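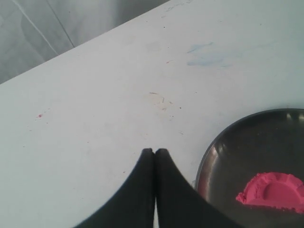

**Jekov 2 parallel fingers, matte black** - sold as a pair, left and right. Curved outer flank, narrow rounded tips. Fits the Stavo wrist plate and the Villalobos short coupler. Opening 55 mm. Screws included, driver not.

Good for: crumbs, lids, small soft stuff. Not so good for knife handles, they roll in the tips. For tools get the hand instead, see below.

## Jekov multi-finger hand
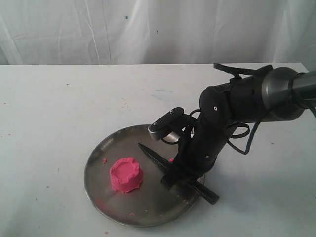

Jointed links, thumb, more cable to deal with. Leave slack at the wrist or you'll be replacing it by spring. Slower to close than the fingers but it holds a handle at an angle and keeps it there. We ran both on modeling dough, same table, same arm. Hand for cutting, fingers for picking up after.

Needs Harusell controller firmware 18 or later. Older ones will conect but the thumb won't home.

## Wrist camera kit

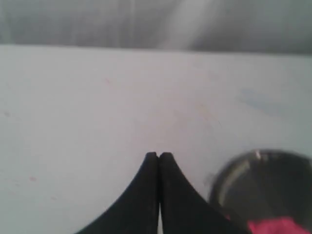 Fixed focus, so anything right up by the lens goes soft. Mount it on the upper holes if you work close to bowls or cups. Bracket is the same for both Jekov grippers, cable seperate.

Finger pads - check at 1,000 cycles, swap when the edge goes shiny. Spares ship from stock. Hands are built to order, next batch January.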